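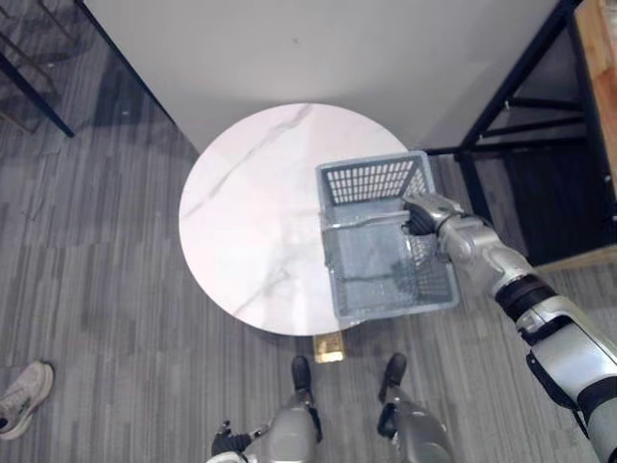
Die Karotte, die weich wird: ein Versuch mit Salz und Wasser

Hast du schon einmal eine alte Karotte im Kühlschrank gefunden? Sie lässt sich biegen wie Gummi. Eine frische Karotte dagegen bricht mit einem lauten Knack. In diesem Versuch machst du eine frische Karotte über Nacht weich, und dafür brauchst du nur Salz und Wasser. Danach erkläre ich dir, was im Inneren der Karotte passiert.

Das brauchst du

Zwei gleich große Gläser
Zwei frische, dünne Karotten
Kochsalz und einen Esslöffel
Leitungswasser
Klebeband und einen Stift
Eine Küchenwaage, wenn ihr eine habt

So geht der Versuch

Schreibe auf ein Stück Klebeband „Salz“ und auf ein anderes „ohne Salz“. Klebe auf jedes Glas eines davon. Fülle beide Gläser zur Hälfte mit Wasser. In das Glas mit der Aufschrift „Salz“ gibst du drei Esslöffel Salz und rührst so lange, bis du fast keine Körner mehr siehst.

Bitte einen Erwachsenen, von beiden Karotten die Spitze und das obere Ende abzuschneiden. Wenn du eine Waage hast, wiegst du jetzt jede Karotte und schreibst das Gewicht auf. Stelle in jedes Glas eine Karotte. Dann musst du warten, am besten bis zum nächsten Morgen.

Nimm am Morgen die Karotten heraus und trockne sie mit einem Tuch ab. Versuche, beide vorsichtig zu biegen. Wiege sie noch einmal und vergleiche mit deinen Zahlen vom Vortag.
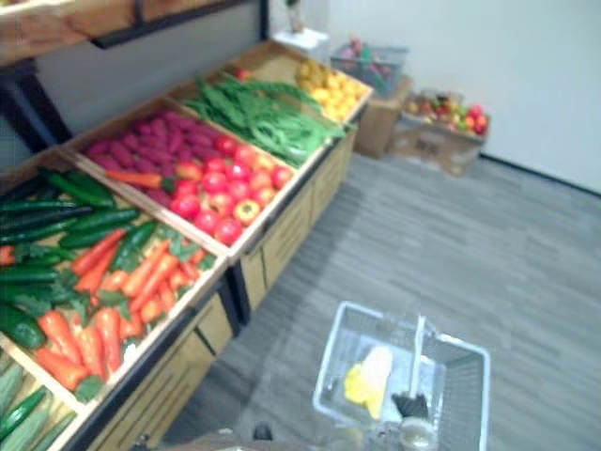 Gurken und Karotten aus der künstlichen Gemüseauslage.

Was ist passiert?

Die Karotte aus dem Salzwasser ist weich geworden und wiegt weniger als vorher. Die andere ist hart geblieben, vielleicht ist sie sogar ein bisschen schwerer. Warum?

Eine Karotte besteht aus sehr vielen kleinen Zellen. Du kannst dir jede Zelle wie einen Luftballon vorstellen, der in einer Schachtel steckt. Der Ballon ist aber mit Wasser gefüllt und nicht mit Luft. Wenn er prall ist, drückt er von innen gegen die Schachtel, und alles fühlt sich fest an. Dieser Druck hat einen schwierigen Namen — er heißt Turgor.

Die Haut um die Zelle nennt man Membran. Durch sie kann das Wasser hinein und hinaus. Für das Salz ist es viel schwieriger, durch die Membran zu kommen. Wenn nun außen viel mehr Salz im Wasser ist als innen, wandert mehr Wasser aus der Zelle heraus als hinein. Das nennt man Osmose. Der Ballon wird schlaff, er drückt nicht mehr gegen die Schachtel, und die Karotte wird weich.

Im Glas ohne Salz geht es in die andere Richtung. In der Karotte sind Zucker und andere gelöste Stoffe, im Leitungswasser sind nur sehr wenige. Deshalb wandert Wasser in die Zellen, bis sie ganz prall sind.

Wo begegnet dir Osmose im Alltag?

Wenn du Gurkenscheiben mit Salz bestreust, steht nach einer Weile Wasser in der Schüssel. Dieses Wasser kommt aus den Gurken. Auch reife Kirschen können nach einem langen Regen platzen. Sie nehmen dann mehr Wasser auf, als ihre Haut aushält.

Meine Großmutter hatte ein Kochheft aus dem Jahr 1946. Darin stand, dass man den Salat erst kurz vor dem Essen salzen soll. Das Wort Osmose kam in dem Heft nicht vor, aber der Rat war richtig.
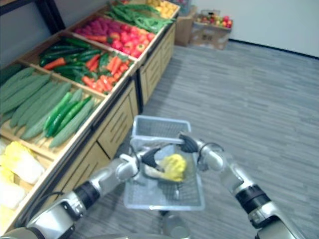

Foto: Murdo Mowat / Goltard

Kannst du die Karotte wieder hart machen?

Spüle die weiche Karotte ab und stelle sie in frisches Wasser ohne Salz. Biege sie nach einigen Stunden wieder. Ist sie fester geworden? Manchmal gelingt es gut, manchmal nur wenig. Wenn die Karotte sehr lange im Salz war, sind manche Zellen beschädigt und können das Wasser nicht mehr halten.

Du kannst auch andere Dinge ausprobieren. Was macht Zucker statt Salz? Geht es mit einem Stück Kartoffel schneller? Ändere immer nur eine Sache auf einmal, sonst weißt du am Ende nicht, woran es gelegen hat.

Bitte nicht essen!

Die Karotte aus dem Salzwasser ist viel zu salzig. Gib sie auf den Kompost oder in den Biomüll. Das Salzwasser schüttest du in den Ausguss und nicht in den Blumentopf — du weißt ja jetzt, was es mit den Wurzeln machen würde.

Text: Shona McIver
29. Sep. 2022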